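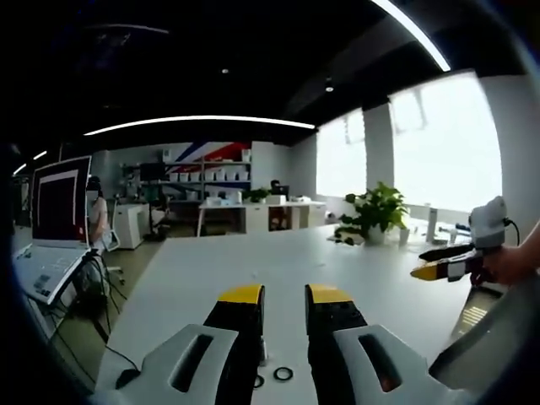 Minutes, July get-together on the long table room

Filed under: Clubs & Groups > Meeting Notes

I said I'd type these up the same night and then didn't, so if I've put words in your mouth, shout and I'll fix it. Yakubu Effiong ran the meeting, Nabil Hijazi had the money sheet, and I took notes on the back of the Grilus catalog. We got going at 6:40 p.m. once the kettle had been dealt with.

1. Last month's notes
Agreed, with one change. I'd written that Nabil "offered" to repaint the hallway. He'd like it known that he asked what it would cost. Sorry, Nabil!

2. The table
We spent ages on this one (I think we all knew we would). Yakubu loves the long white table and wants it left exactly where it is, running down the room with the windows along the right. Nabil wants it turned so people aren't squinting on bright afternoons. I said I like having the windows beside me when I'm working on small stuff, and then I talked for too long about lamps. We voted and it stays put until the fall. Nabil asked me to write down that he voted against, so there it is.

We did all agree that the top should be wiped down at the end of each session, with a damp cloth and no sprays. Yakubu has a theory about sprays and white tabletops. I didn't catch all of it but it involved his sister's kitchen.

3. Small parts
The little black rings and the metal bits keep getting left lying on the table, and then they end up who knows where. I found one in my shoe in June. Yakubu suggested a tray with a lip. Nabil suggested jars. We went back and forth and landed on two shallow trays from Sampaio, one for rings and one for anything metal, and jars can come later if the trays don't do it. Anything tiny and pale that you can't identify goes in the ring tray for now and we'll sort it out together.
To do: me, order the trays.

4. The plant
It's doing so well! The leaves are spreading all over that end and some of them hang right down to the tabletop. Nabil would like it trimmed. Yakubu would rather get a stand and let it carry on, and I'm with him. Whichever way we go, the white pot is staying because we all like it. No decision, but please don't cut anything before the next meeting. Also, cups go back to the kitchen when you're finished with them, even small ones.

5. Money
Nabil says we have 2,080 in the account. The Clenell quote for blinds came in at 1,530, fitting included, and there was a bit of a silence after he read that out. It would do the glare, sure, but it would leave us with very little for everything else. Yakubu is going to ask Zerkham if they'd do something simpler. We'll look at both side by side.
To do: Yakubu, call Zerkham. Nabil, ask Clenell how long their price holds.

6. Anything else
The door sticks again. Nabil will bring his plane. Yakubu wondered if we could start earlier next time and I said 6 p.m. is fine by me as long as there's food, so we're starting at 6 and Nabil is bringing flatbreads.

We wrapped up at 8:15 p.m. Send me corrections before I print the copy for the binder.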